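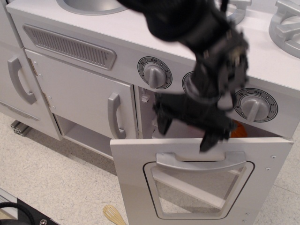 How often must a kitchenette or play kitchen area be inspected?
Each area is inspected at the start of every term and again whenever equipment is added, moved or repaired. The room lead also completes the short daily check in Section 2.

Skostau Early Learning Centers
Room and Equipment Safety Inspection – Checklist with Comments
Site: Hapeta Road
Inspection date: 28/11/2025
Areas covered: entrance and coat area, main playroom, role-play corner, staff kitchenette, washrooms, outdoor yard
Previous inspection: February

Section 1. How the results are recorded

Each item is marked Pass, Action or Not Applicable. An item marked Action carries a comment stating what was found and what is to be done. Items marked Pass may carry a comment where the inspector wishes to record a measurement or a point to watch. Comments from the previous inspection remain on the sheet until the item has passed twice in a row.

Urgent items are taken out of use at the time of inspection and labeled with a red tag. Red-tagged equipment may not be returned to a room until the site manager has signed the tag. Staff are asked not to remove tags in order to tidy a room.

Section 2. Daily check by the room lead

Floor clear of small parts, spills and loose mats.
Exit doors open fully and are not blocked by strollers or storage boxes.
Cleaning products locked away.
Outlet covers in place.
Play equipment looked over for cracks, sharp edges and missing pieces.
Gates latched.
First aid box present and sealed.

The daily sheet is kept on the clipboard inside the room door. Sheets are filed at the end of each month.

Comment: Daily sheets for the main playroom were complete. The yard sheet had gaps on days of heavy rain, when the yard was not in use. The sheet should be marked "closed" on such days and initialed as usual.

Section 3. Entrance and coat area

3.1 Door closer slows the door before it meets the frame. Pass.

3.2 Finger guards fitted on the hinge side of all doors used by children. Action.
Comment: The guard on the inner lobby door has split near the bottom. A replacement strip is to be fitted. Until then the door is to be held open during arrival and pick-up, with a member of staff standing beside it.

3.3 Coat hooks rounded and set above or below the eye level of the children using them. Pass.

3.4 Entrance mat lies flat. Action.
Comment: One corner has curled. It was taped down on the day, but tape is a short-term repair and the mat should be replaced before the wet season.

3.5 Sign-in screen or book placed where it does not block the exit route. Pass.

Section 4. Main playroom

4.1 Shelving over waist height fixed to the wall. Pass.
Comment: All brackets were tested by hand. The book unit nearest the window has been moved since February and was fixed again in its new position. The old holes in the wall should be filled.

4.2 Heavy items stored on lower shelves. Action.
Comment: Two crates of wooden blocks were on a top shelf. They were moved down during the visit. Staff are reminded that blocks are among the heaviest materials in the room.

4.3 Window opening limited. Pass.

4.4 Blind cords secured out of reach. Pass.
Comment: The cord cleats are sound. One blind by the reading area does not run smoothly, and children may be tempted to pull at it. Please report to maintenance.

4.5 Hot water pipes and radiators covered. Pass.

4.6 Lighting complete and free of flicker. Pass.

4.7 Rugs backed with non-slip material. Pass.

Section 5. Role-play corner

5.1 Large play units stand level and do not tip when pulled from the front. Pass.
Comment: Units were tested empty and with the shelves loaded. Units on carpet should be tested again if the carpet is changed.

5.2 Knobs, handles and other turning parts firmly attached. Pass.
Comment: Turning parts loosen with use and should be pulled as well as turned when they are checked. Any part that can be lifted off with light force is to be treated as a loose part and measured under item 5.3.

5.3 Loose parts too large to fit in the small parts tester where children under three use the area. Action.
Comment: Several pieces of play food failed the test. They have been moved to the preschool room, which has no children under three. The food basket should be sorted again after any mixed-age session.

5.4 Doors on play units close without trapping fingers. Action.
Comment: One cupboard door closes too quickly. A soft stop is to be fitted. The maximum closing force has not been measured, as the site's gauge was away for repair – this is to be done at the follow-up visit.

5.5 Battery compartments closed with a screw. Pass.
Comment: The spare button batteries in the office drawer were not in a locked container. See item 8.4.

5.6 Dress-up clothes free of long ties, cords and damaged fasteners. Pass.

5.7 Surfaces wiped on the agreed schedule, and the product used is suitable for items that may be put in the mouth. Pass.

5.8 Play equipment kept well apart from real cooking appliances. Pass.
Comment: Children should not be able to confuse the two. No play unit may be stored in the staff kitchenette, even overnight.

Section 6. Staff kitchenette

6.1 Gate or door closed whenever the room is not in use. Action.
Comment: The gate was found open on arrival. The latch works but must be lifted before it will catch. It is to be adjusted or replaced within 5 working days.

6.2 Appliances switched off at the wall at the end of the day. Pass.

6.3 Kettle cord short and pushed back from the counter edge. Pass.

6.4 Knives kept in the locked drawer. Pass.

6.5 Fire blanket mounted near the cooking area and within its inspection period. Pass.

6.6 Refrigerator temperature recorded twice a day. Pass.
Comment: The log is neat and complete. The thermometer is old and should be checked against another one.

6.7 Hot drinks carried only in lidded cups and not taken into rooms used by children. Pass.

Section 7. Washrooms

7.1 Warm water at children's basins limited by a mixing valve. Pass.

7.2 Floor dry, with a wet floor sign available. Pass.

7.3 Step stools stable, with rubber feet in place. Action.
Comment: One stool has lost a foot and rocks. It was red-tagged. A new stool is to be ordered, as feet for this model are no longer supplied.

7.4 Locks on children's stalls can be opened from the outside. Pass.

7.5 Changing table strap and side walls in good condition. Pass.
Comment: The strap is worn near the buckle but still holds. Check monthly.

Section 8. Storage and office

8.1 Cleaning cupboard locked, with product sheets on file. Pass.

8.2 Containers carry their original labels. Action.
Comment: An unlabeled spray bottle was found behind the paper towels. Its contents were not known and it was removed for disposal. No product may be poured into an unmarked container.

8.3 Medication stored in the locked cabinet with the child's name and written consent. Pass.

8.4 Batteries, drawing pins and staples out of children's reach. Action.
Comment: Button batteries to be moved to the locked cabinet on the day of inspection. Used batteries are covered by the same rule.

8.5 Boxes stacked no higher than shoulder level. Pass.

Section 9. Outdoor yard

9.1 Fence complete, with no gaps or footholds. Pass.

9.2 Impact surface under climbing equipment at the depth stated by the supplier. Action.
Comment: The bark laid by Clastport Grounds should be 200 mm deep across the whole area. It is thin at the foot of the slide, where children land. It is to be raked back now and topped up at the next delivery. The slide is closed until the raking has been done.

9.3 Bolts and caps on climbing equipment in place. Pass.

9.4 Sandbox covered when not in use. Pass.

9.5 Plants checked against the list of harmful species. Pass.
Comment: A self-seeded shrub by the rear fence could not be identified. It has been cut down and the roots are to be dug out.

9.6 Wheeled toys have sound brakes, grips and wheels. Pass.

Section 10. Emergency arrangements

10.1 Exit route signs visible from each room. Pass.

10.2 Fire drill held within the term and written up. Pass.
Comment: The building was cleared in 139 seconds. The write-up notes a short delay at the lobby door. The comment under item 3.2 should be read with this in mind, and the next drill should be held once the finger guard has been fitted.

10.3 Extinguishers in place, with the pin and seal unbroken. Pass.

10.4 Emergency contact list current. Action.
Comment: The list still shows the old number for Surnus Alarm Services. Replace the page in the office, the kitchenette and the grab bag.

Section 11. Follow-up

The site manager receives a copy of this sheet and returns it with a date against each Action item. Work costing more than the site repair allowance is sent to the Skostau facilities office before an order is placed. The remaining allowance for Hapeta Road is $1,386, and the bark and the entrance mat are to be charged to it first.

Items 3.2, 5.4, 6.1 and 9.2 will be inspected in person at the follow-up visit. The other Action items may be closed by written confirmation from the site manager. Photographs may be attached but do not replace the signature.

Site manager signature: ____________________
Inspector signature: ____________________
Copy placed on site notice board: Yes / No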